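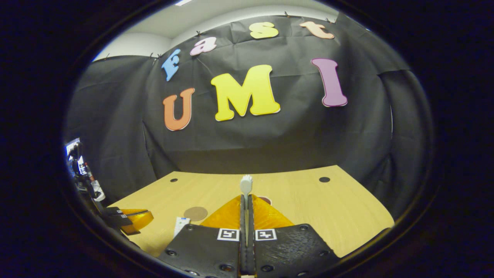 Cut-out letters on the black cloth, and the light wood table in front of it

About Zeltatmont

We teach table setting, and we love it! Zeltatmont started as a supper club on Beddoe Street, where the food was good and the tables were a muddle – forks on the wrong side, cups wherever there was a gap. A few of us began meeting an hour early to sort it out, and those early hours became more fun than the supper.

These days we run short courses for anyone who wants to lay a table quickly and nicely. Home cooks come, and so do café staff, grandparents, teenagers with their first serving job and people who just had a big family dinner go sideways. Last year 373 people took a course with us, and 200 of them came back for a second one (the holiday table in December fills up first, so write early).

Every class begins at a plain wood table with very few things on it. You pick up a fork, you find its place, you put it down. Then you do it again with a plate, a cup and a napkin, and by the end of the evening you're laying places for six and chatting while you do it. We keep groups small enough that everybody gets plenty of turns.

We like color, so the letters on our backdrop come in blue, pink, yellow, orange and purple. The cloth behind them is plain black and hangs in folds.

Our kitchen shelves hold 598 pieces of tableware, a good part of it passed on by families in Tredlow. Mismatched sets are welcome – they make the prettiest tables. If you have a box of plates looking for a home, bring it along to any evening class.

Doors open at 6:30 p.m. Come hungry, there's usually soup.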